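Chamado: Contagem de eleitores não bate entre a lista de seções e o painel
Sistema: Tarkari (painel de apuração e cadastro eleitoral)
Município: Vonunetti
Aberto em: 2019-01-11
Prioridade: alta (rebaixada para média pelo sistema, sozinho)
Situação: resolvido, com pendência

Relato inicial

O painel mostra 27 seções no distrito de Ludance. O edital publicado também mostra 27. Até aqui, uma harmonia comovente. O problema começa na seção da escola Mbwambo, que no edital tem 300 eleitores e no painel tem zero. Ou o bairro inteiro desistiu da democracia durante a madrugada, ou a importação falhou.

Já fiz o que o manual manda: saí, entrei de novo, limpei o cache. O zero continua lá, muito seguro de si.

Primeira resposta do suporte

Pediram que eu verificasse se o município estava selecionado. Estava. Pediram que eu tentasse outro navegador. Tentei dois. Nos dois a Mbwambo segue deserta, embora num deles o zero apareça em negrito. 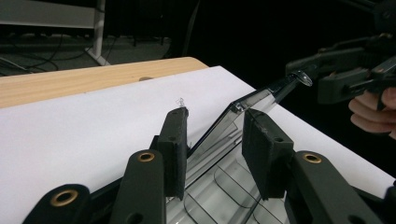

O arquivo de importação veio da zona eleitoral em CSV, separado por ponto e vírgula. Abri num editor de texto e a linha da Mbwambo está lá, completa, com os 300 eleitores. A diferença é o nome do local: "Escola Mbwambo; anexo". Alguém achou elegante pôr um ponto e vírgula no meio do nome. O Tarkari leu "anexo" como quantidade de eleitores, não encontrou número nenhum e concluiu que era zero. Não avisou, não reclamou, não deixou nada no log.

Segunda resposta do suporte

Confirmaram o comportamento e o classificaram como "esperado". Perguntei por quem. O campo ficou sem preenchimento.

Solução aplicada

1. Troquei o ponto e vírgula do nome por um hífen.
2. Apaguei a importação anterior pelo menu Cadastro, opção Reverter carga. O botão leva 10 segundos para reagir, e clicar duas vezes abre uma segunda reversão — aprendi da pior maneira.
3. Importei de novo. A Mbwambo voltou com os 300 eleitores e o total do distrito fechou com o edital.

Pendências

Falta o aviso de erro quando a coluna de eleitores recebe texto. O suporte respondeu que entra na versão de maio. Até lá, conferir à mão o total por distrito depois de cada carga, antes de mandar a planilha aos partidos. Um dos diretórios já tinha baixado a versão com zero e enviou ofício falando em "supressão do eleitorado". Respondi com o arquivo corrigido e uma cópia deste chamado.

Pedido de encerramento automático por inatividade: recusado. Manter aberto até a correção.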